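Hand-held gripper tips, July batch
Workshop notes, Despina Cârstea

Quick ones this time, I have a bench to clear. We've been comparing the two-handed sets on small woven stuff and I keep getting the same questions, so it all goes in one place. Skip to the battery bit if that's what you came for.
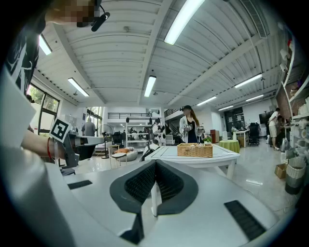
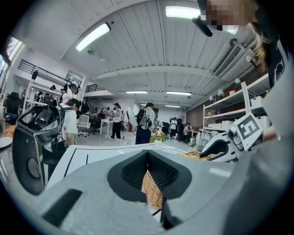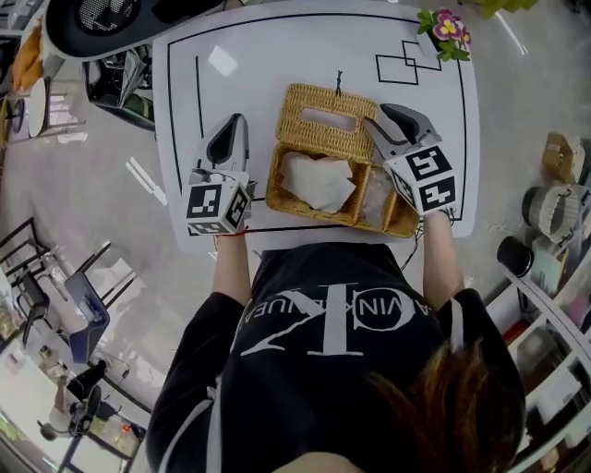 Wicker is a rotten test object, and that's why I like it. Smooth plastic tubs tell you nothing. Every pad holds a plastic tub. Weave has ridges and gaps, bends a little, catches on things. If you're picking between pad types try weave first, then paper, then something slippery. A tissue box with a hinged lid is about the best cheap test going — you get the lid, then the rectangular slot in it, then a crumpled tissue on one side of the base and a plastic-wrapped pack on the other. Four different grabs out of one object. Flowerpot stays at the far edge of the table, well clear of your elbows.

Pads. Mesh-faced ones won for us on weave. The Zudeck smooth pads were fine on the plastic pack and slid all over the lid. Wipe mesh with a damp cloth, no solvent, let it dry overnight. Lint builds up in it faster than you'd think, tissue lint especialy.

Markers. Keep your thumb off them. Keep sleeves off them too. If a marker card is scuffed, reprint it, don't go over it with a pen (I tried, the tracking went mad). Matte paper only. Glossy picks up the ceiling lights.

Lines on the table. Thin black tape, one rectangle, a bit in from the edges. Start every run with the box inside it. Squares for start spots if you want them. Peel old tape the same day or you'll be scraping.

Cables. Let it hang over the edge with some slack, not across the table. Velcro tie at the wrist end. We lost a whole afternoon to one loose plug on the Iltgate set and it was the dumbest thing.

Lids. Open from the front edge, one finger under, other hand steadies the base. Don't pinch the hinge side. Slow at first. Jianguo Jiang does the lid in one go now but he's had 101 tries at it and I've had 34, so.

Comparing two sets fairly: same person, same box, same start spot, swap the order halfway. Otherwise whichever one you use second looks better. Write down drops as they happen, you will not remeber them at lunch.

Batteries. Charge both hands together, even if only one is low. Label the chargers. The Ghiță controller wants its own outlet — it resets on a shared strip, at least ours does.

Still to try: the softer pads from Cilville, and a cloth-lined basket. If you've run the soft ones on weave, send me a note, mostly I want to know how long they last before the edges curl.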